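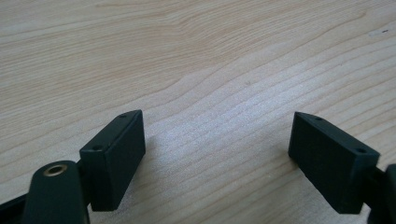 2020-10-27, Farholm, limewash panels for the Haque tea bar. The second coat went on the big boards this morning and I'm so pleased with them I've been back to look at them all day. The recipe is the thin one, lime putty let down with water until it runs off the brush like skim milk, with a pinch of the raw umber from the Vodov batch. It goes on looking like nothing, a gray smear, and then the color comes up as it dries and you get that cloudy depth that flat paint never has. My worry going in was that the walls would be too busy next to pale wood, with its long wavy grain and the arc where the lines bend around, and the way bright light puts a whitish sheen over the middle and leaves the warmer, more matte part off to the side. So I've been judging every panel against that kind of surface, and the umber sits with it beautifully. The plain white went chalky and cold. The ocher looked like a sunburn.

Panel notes, before I forget:

Panel 1, plain lime, three coats. Too bright. Dusts off on a dark sleeve even after a week. Keep for reference.

Panel 2, umber, cross-brushed. The winner so far. Brush marks about as long as my hand, no two going the same way. I did the last third when I was tired and stopped thinking about it, and that's the best part of the board (something to tell whoever ends up doing the real wall!).

Panel 3, umber again but over the Clusico primer. The primer grabs unevenly and the lime went patchy in a way I can't control. From across the room it looks like a water stain. Shame, as it would save a day on site. I might try it once more with the primer cut by half.

Panel 4, ocher. No.

Size of the job: 478 square feet of wall, counting the curved piece behind the counter and leaving out the strip above the shelves, which Haque want in tile. The curve is what I'm looking forward to. Lime loves a curve — the shade slides across it and you can't find where one tone ends. Surachet Thongsuk bent a scrap of board over two buckets so I could try it, and even on that sorry thing it looked wonderful. I want to do the whole curve in one go, wet edge all the way, two people, one chasing the other.

Drying. The shop is at 21 percent moisture by the wall meter near the sink end, and much lower by the window, which probably explains why the left half of panel 2 dried a full shade lighter before the right caught up. They match now. Note for site: mist the wall first, keep the doors shut, heaters OFF. I'd forgotten how much a fan heater can spoil in an hour.

Sealing is the open question. The wall behind the kettles will get steam all day long and the odd splash of tea, and bare lime will mark. Options are soap (olive, rubbed in with a cloth, lovely soft finish, needs redoing), wax (darkens everything, slightly greasy in side light) or leaving it and touching up every few months. I did a soap corner on panel 2 and poured cold black tea down it after lunch. It beaded for a bit, then sank in a little at the bottom. Wiped, it left a faint tan shadow that I rather like, though I suspect the client won't.

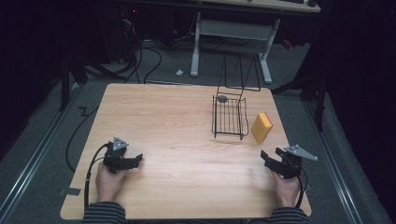
Rajitha Wanigasekara read the notes over lunch and thinks I should stop treating the kettle wall as a finish problem, and set the kettles farther out from it, a hand's width or so, with a low stone upstand to catch the splash. Also that soap on lime wants at least two passes with a day in between, and I only gave it one, so the tea test wasn't fair to it.

Fair on both counts. The upstand is a great idea! It gives the lime a clean line to stop against, and the brushwork can run right down to it without getting ragged. I've sketched it at the height of a teacup. If Haque go for it, I'd like the same stone for the window ledge.

Redoing the soap test then: pass one this afternoon, pass two tomorrow, tea the day after, hot this time. Same corner of panel 2 is spoiled for it, so use the bottom right.

Ordering. Putty, two tubs more than I think I need. Umber, almost 300 grams left from the Vodov bag, enough if the mix stays this thin, but the next bag may not match, so everything for the curve gets mixed in one bin on the first day. New brushes: the wide block ones, softer bristle. The stiff one left scratches in the second coat that show up when the lamp is low.

Still to ask Hywel Lougher: can the lamps over the counter move back from the curve? With light raking straight down, every lap shows. Site start is December, so there's time for one more big board.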